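Reading a short table

Head-to-head records between football clubs are among the most quoted figures in the game and among the least examined. A preview for a lower-league fixture will give the number of past meetings, the split of wins and draws, and an average of goals. The arithmetic is seldom wrong. The difficulty lies in the sample.

Idiso and Plotness have met 6 times since both were placed in the same regional division. Idiso won the first four. Between the fourth and fifth meetings Plotness replaced most of its back line, moved to a narrower pitch and changed its formation. Four of the six results therefore describe a team that no longer takes the field.

A longer run does not cure this. Fullport, which keeps paper records for its division, holds match sheets for 600 fixtures. When the sheets were divided into two halves by date, the home side's scoring rate fell in the later half, and the drop was larger than the gap between most neighbouring clubs in the table. An average taken over the whole file conceals the change.

Three adjustments are in common use. The first is to weight recent matches more heavily, with older ones fading out over two seasons. The second is to separate home and away figures before any average is taken. The third is to count shots as well as goals, as a season yields far more of them. Vlček, a small ratings service, applies all three and will not publish a rating for a club until it has logged 200 shots for and against. By September few clubs have reached that mark. Most pass it before the winter break.
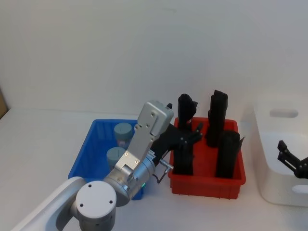

A robot arm with its gripper at a red bin.

The shot threshold has its critics. A side that shoots often from long range will reach it early and look stronger than it is. Vlček has tested a higher figure of 400 – this gave steadier ratings but left some clubs unrated until spring. The lower figure was kept, and the ratings now carry a margin that narrows as the season goes on.

Draws remain the weak point. Every method tried on the Fullport sheets gave too few of them, mainly in matches between sides of similar strength. A fixed correction helps in mid-table and does harm at the bottom, where teams in need of points take more risks in the last quarter of an hour.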